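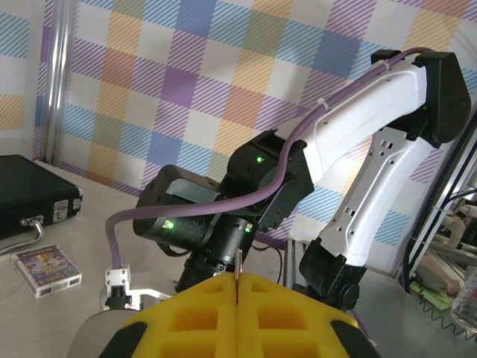 Sprechnotizen, Teil 2: Was sich am Arbeitsplatz ändert
Zeitrahmen 20 Minuten, Fragen erst am Schluss

Einstieg
Keine Firmengeschichte. Direkt mit der Ausgangslage beginnen: Konfektionierung bei Skollero, kleine Kartons und Koffer, wechselnde Bestückung, kurze Serien. Bis März reine Handarbeit an allen Tischen. Seitdem laufen 7 Tische mit Arm, die übrigen wie vorher.

Aufgabenteilung
Der Arm übernimmt Greifen, Umsetzen, Ablegen. Beim Menschen bleiben Materialbereitstellung, Sichtprüfung, Freigabe und alles, was biegsam oder verrutscht ist. Auf die Verschiebung hinweisen: weniger Griffe pro Stunde, mehr Entscheidungen pro Stunde. Der Begriff »Entlastung« trifft nur auf den ersten Teil zu.

Greifer
Weiche Pads statt harter Backen, Oberfläche mit Raster aus vertieften Zellen. Bedruckte Schachteln zeigen bei zu hoher Schließkraft Druckstellen, bei zu geringer rutschen sie. Die Einstellung pro Artikel macht inzwischen die Schicht selbst. Früher lag das bei der Instandhaltung, Wartezeit bis zu 11 Stunden. Poonam Rawat hat dafür die Parameterblätter angelegt – falls jemand fragt, Muster liegt bei mir.

Kabelführung
Kurz halten. Leitung außen am Arm, mit Bindern fixiert, am Handgelenk genug Schlaufe für die volle Drehung. Sichtkontrolle zu Schichtbeginn ist jetzt Teil der Arbeitsanweisung. Das ist eine neue Tätigkeit, die in der alten Stellenbeschreibung fehlte und deshalb auch in der Eingruppierung.

Zahlen
Auswertung Tiltach: 3616 Störungsmeldungen seit Anlauf. Größter Anteil Fehlgriffe, danach falsche Lage des Teils auf dem Tisch. Echte Defekte am Arm sind selten. Folgerung: Die Qualität der Bereitstellung bestimmt die Verfügbarkeit. Wer die Teile hinlegt, steuert damit die Anlage. (Pause. Nächste Folie erst nach Rückfragen zur Zählweise.)

Qualifizierung
Schulung durch Ramesh Tripathi, zwei Blöcke: Bedienung und Wiederanlauf nach Halt. Der zweite Block war zu kurz angesetzt. Lalit Malhotra hatte das vorab angemerkt, im Protokoll nachlesbar. Wird im nächsten Durchgang verlängert.

Offene Punkte
– Taktvorgabe: Wer wartet auf wen? Derzeit wartet der Mensch, Regelung mit dem Betriebsrat steht aus.
– Einzelarbeitsplätze: weniger Gespräch über den Tisch hinweg, in der Befragung mehrfach genannt.
– Zulage für Parametrierung noch nicht entschieden.

Überleitung an Shivam Chaudhary, Teil 3, Sicherheitsabstände und Abnahme. Mikrofon übergeben, Folie stehen lassen.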